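Skitus Opens Neighborhood Cooking Classroom, With Free Evening Courses for New Cooks

July 13, 2022

Skitus, the neighborhood cooking school, is delighted to announce that its new classroom is open and that sign-up has begun for a season of free evening courses in plain home cooking. The courses are meant for people who never quite got the hang of the kitchen, or who used to cook for a full house and now find themselves cooking for one, and everyone in between is just as welcome.

The school has been teaching out of borrowed kitchens for six years now, moving its pots from one address to another and making a great many friends along the way. When the former Prorach bakery came up for rent in May, it seemed too good to pass by -- big windows, a floor that can take a spill, and a back door that opens right onto the parking lot, so nobody has to carry groceries very far.

"I walked in and could still smell the bread, or at least I told myself I could," said Iqra Jadoon, who founded Skitus and will teach the beginners' course herself. "We have wanted a place of our own for such a long time, and I am so grateful to every person who wrote to us, came to a supper, or passed our flyer along to a neighbor. Please come in and say hello, even if you think you can't boil an egg. Eggs are lesson two!"

The first season has room for 119 students, spread over morning and evening groups. Each course runs for six sessions, and each session ends the way Skitus sessions always have, with everyone sitting down together to eat what was made. Topics include soups and stews, weeknight vegetables, simple breads, and a course on cooking with fruit that is taught by Mikkel Hviid, a longtime pastry cook and a very patient man with a pie crust.
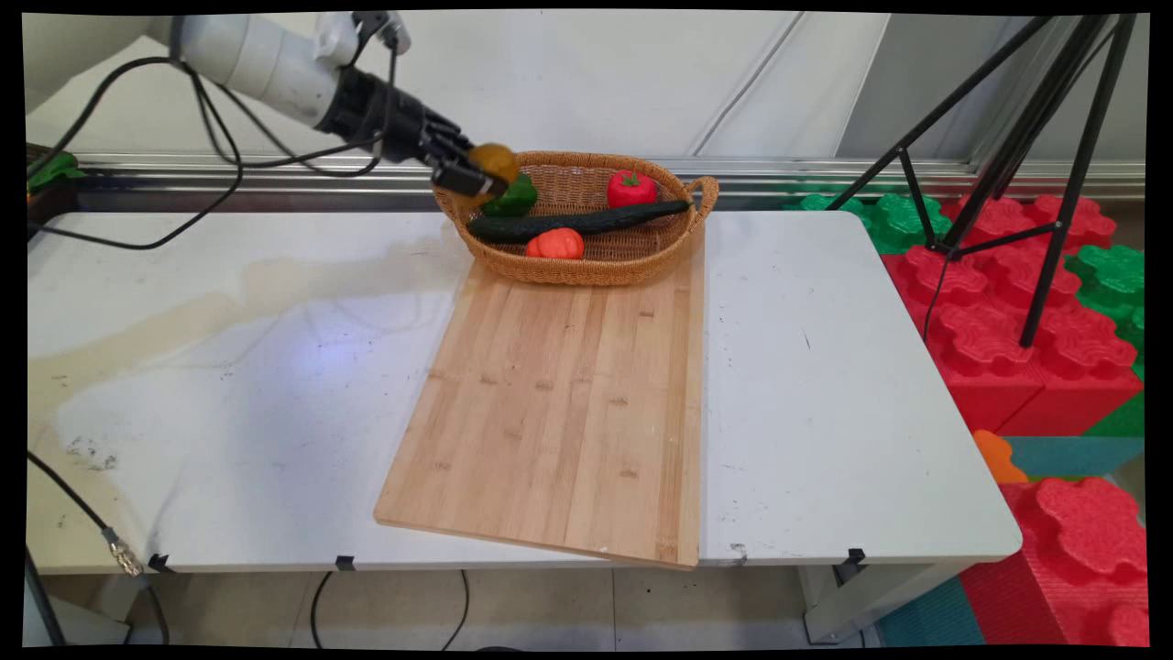

Fruit has always had a soft spot in the Skitus program, partly for the cooking and partly for the pleasure of having it around. Hviid likes to start his students off with lemons and oranges, first the zest, then the juice, and then a slow pot of marmalade that usually goes home in jars. He is also fond of setting things out nicely before any work begins.

The new classroom was fitted out with the kind support of Nimik, the kitchen supply store, and of the Østergaard family, who gave the long dining table.

An open house with soup and bread will be held at the classroom before the first courses begin, and almost 200 neighbors have already said they will come. Courses are free of charge, though students are asked to bring an apron and a container for leftovers. Sign-up sheets are available at the classroom and at the front counter of Nimik.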